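Lumport 数据采集间 工位检查表（带意见）
工位：Gravov
任务：Dovhaniuk（把桌上的小物件按颜色放进桶里）
检查人：Nazar Horobets
日期：8/20/18
前次检查以后累计录制：1,887 条

填写说明
每一项写“合格”“有条件合格”或“不合格”，后面写意见。意见请写完整的句子，不要只写“好”。我的中文不是母语，如果有的句子读起来奇怪，请直接在表上改，改的人签字就可以。上次有同事问我“有条件合格”是什么意思：意思是今天可以录，但是意见里写的事情要在下一次检查以前做完。

第一部分 急停和电源

1.1 急停按钮可以按下，按下以后双臂都停止
结果：合格
意见：我在双臂慢速移动的时候按了两次，在遥操作的座位上按一次，在门旁边的按钮按一次。两条手臂都停了，手指保持原来的位置。复位以后程序没有自己继续运动，需要操作员重新确认，这个是对的。

1.2 急停按钮前面没有东西挡住
结果：有条件合格
意见：门旁边的按钮下面放了一把椅子。椅子不高，手可以伸过去，但是人着急的时候会碰到膝盖。请把椅子放到另一边的墙。我已经搬过一次，第二天它又在那里。

1.3 电源线和插座
结果：合格
意见：插头都插到底，线的外皮没有破。插线板不放在地上，固定在桌子下面的架子里。

1.4 断电以后手臂的状态
结果：合格
意见：断电以前请先把双臂放到休息姿势。这句话贴在操作台上，可是字太小，我建议打印大一点的。

第二部分 手臂和夹爪

2.1 夹爪手指没有裂，没有松
结果：合格
意见：蓝色手指上有横的肋条，请一条一条地看，裂纹常常从肋条和外边连接的地方开始。我用手轻轻弯了每根手指，没有听到声音。右边夹爪上面的那根，安装处的螺丝我又拧了一点点，大概转了不到四分之一圈。

2.2 夹爪全开和全闭
结果：合格
意见：全开的时候两根手指分得很开，左右两边看起来一样。全闭的时候指尖对齐。如果以后发现指尖错开，请不要在软件里改零点来“修好”它，要先看机械的部分。软件里改了零点，前面录的数据和后面录的数据就不是一样的东西，训练的人会找很久才找到原因。

2.3 手臂上的线缆
结果：有条件合格
意见：右臂夹爪那里的黑色线缆现在有一个向下的弧度，长度够用。可是手腕转到极限的时候，它离桌面很近。我看了几次回放，没有碰到物件，但是在一条录像里它离一块小积木很近。请在下一次检查以前加一个线夹，线夹请用黑色的，不要用颜色鲜艳的，否则它在画面里会变成一个新的东西。

2.4 双臂之间的碰撞保护
结果：合格
意见：在 Cekard 里面设置的最小距离是 5 厘米。我让双臂慢慢靠近，到限制的时候就停了，有提示音。提示音比较小，戴耳机的操作员听不到，但是屏幕上也有红色的字。

2.5 速度限制
结果：合格
意见：录制的时候用最大速度的 30%。有操作员希望更快，他们的理由是熟练以后慢速度很累。我理解，但是新手和老手要用同样的限制，不可以每个人自己改。如果要改，整个任务一起改，并且从新的批次号开始。

第三部分 桌面和桶

3.1 桌面干净
结果：有条件合格
意见：桌面是白色的，所以脏的地方特别明显。左边靠前有一片浅灰色的痕迹，是斜的，用干布擦过还看得见。请试一次用湿布加一点点清洁剂，先在角落里试。不要用砂纸一类的东西，桌面会变得不一样亮。

3.2 桶的位置和顺序
结果：合格
意见：从相机看，左边粉色，中间浅蓝色，右边绿色，三个桶靠着桌子的后面排成一排，在中间偏左。桶的上边几乎挨在一起。请不要把它们拉开“比较整齐”。顺序要换的时候，按照任务单换，换完在 Cekard 里选对应的布局，然后才可以按录制。本月有几条录像布局写错了，桶换了，软件没有换，那些已经标记为不用。

3.3 桶是空的
结果：合格
意见：每一条开始以前，三个桶里面都要没有物件。只看屏幕是不够的，桶底的颜色比较暗，小的东西在那里看不清楚，特别是绿色桶里的绿色物件。请站起来用眼睛看一下。拿东西的时候双臂要在停止状态，手不可以从两个夹爪中间伸过去，请从桌子的侧面走。

3.4 桶没有破，没有尖的边
结果：合格
意见：我用手指沿着每个桶的口摸了一圈，很光滑。如果一个桶裂了，请不要用透明胶带粘，要换同样颜色的新桶。柜子里面有备用的，绿色的备用桶颜色比现在这个深一点，用的时候请写在记录里。

3.5 物件
结果：合格
意见：物件盒不放在工作的桌面上，放在后面的推车。物件掉到地上的，请先捡起来再继续，地上的小球会让人滑倒。掉了物件的那条录像不一定要删除：如果是夹爪夹不住掉的，并且操作员后来自己处理得好，可以留，标“有失误”。如果是人手碰掉的，就不要留。这个区别在培训的时候讲过，但是我看标记的结果，大家理解得不一样。我认为有失误的例子对学习也有用处，可是没有标记清楚的失误就没有用处。

第四部分 相机和光线

4.1 固定相机没有移动
结果：合格
意见：桌子后边的两块蓝色胶带，一块在左边桌子和墙的交界处，一块在靠近右后角的地方，是我用来对照的。打开参考图，叠在实时画面上，看两块胶带是不是重合。今天是重合的。请保洁的同事不要撕掉胶带，我写了一张纸条，但是纸条在墙的外侧，进来的时候看不到，我会换地方。

4.2 镜头干净
结果：合格
意见：用镜头布，不要用衣服。擦完以后再对照一次 4.1。

4.3 光线
结果：有条件合格
意见：桌子前面的部分有比较宽的灰色阴影，夹爪下面的阴影是模糊的，这个正常，我们没有要求没有阴影。要求是同一个批次里面阴影差不多。下午有人走在灯的前面，桌面会突然变暗，这样的录像我找到 2 条。请在录制的时候不要从灯和桌子之间通过，走门那边虽然远一点。

4.4 画面里没有人
结果：合格
意见：操作员的座位在画面外。参观的人请站在黄线后面，他们可以看屏幕。参观的时候最好不录。

第五部分 录制和操作员

5.1 开始姿势
结果：合格
意见：双臂从左右两边进来，夹爪张开，里面没有东西，手指朝着桶的方向。左臂只有末端进入画面，右臂进入得多一些。开始姿势不需要每次完全一样，小的变化是允许的，但是夹爪不要挡住桶口。

5.2 一条录像的结束
结果：有条件合格
意见：最后一个物件放进桶以后，双臂回到开始的样子，再按停止。有的操作员放完马上按停止，手臂还在桶的上面。这样的例子教给模型的是“停在桶上面”。我不要求全部重录，但是请从今天开始注意。

5.3 休息
结果：合格
意见：操作员每录完一组就休息，记录上有签字。眼睛累的时候动作会变得急，在回放里看得出来。请班长不要因为数量没有到就取消休息。

5.4 双手的使用
结果：有条件合格
意见：任务单上写，物件在哪一边就用哪一边的手臂。实际上右臂用得多很多，左边的物件也常常用右臂去拿，要跨过整个桌子，线缆也因此离桌面更近（看 2.3）。请培训的时候再说一次。换手的例子我们也需要，就是一只夹爪把物件交给另一只，可是它有自己的批次，不要混在这里。

5.5 数据上传
结果：合格
意见：我随便打开了几条，图像和关节数据的时间对得上，文件名和任务单也对得上。本地硬盘没有满。上传失败的时候 Cekard 会自己再试，请不要同时手动上传，否则会有重复的文件。

总的结果：有条件合格，工位可以继续使用。

需要在下次检查以前完成的事：
1.2 椅子换地方。
2.3 右臂线缆加线夹，做完以后给我看一次手腕转到极限的样子。
3.1 桌面痕迹，湿布试一次，结果写在这张表的背面。
4.3 告诉晚班的人走门那边。
5.2 和 5.4 放进下一次培训。

补充一点关于每班开始的时候。上面的表是我来检查用的，操作员不需要每天填全部，只做 1.1、2.1、3.2、3.3 和 4.1 就可以，按这个顺序做。3.3 要在 3.2 的后面，我看到有人先检查桶里面，然后移动桶，移动的时候又有物件从袖子边掉进去。全部做完，双臂放到开始姿势，夹爪张开，桌面先不要摆物件，保存一张参考画面，再去推车拿物件盒。
检查人签字：Nazar Horobets

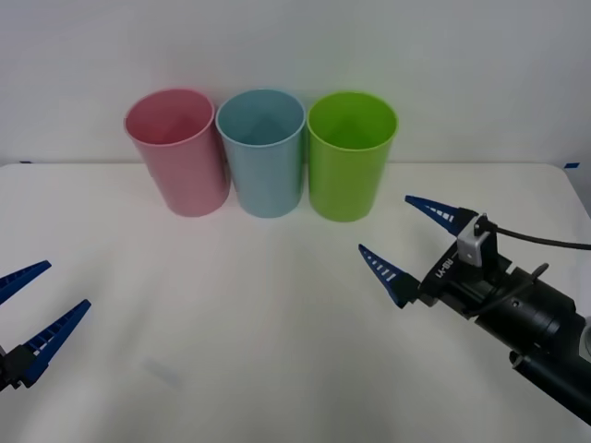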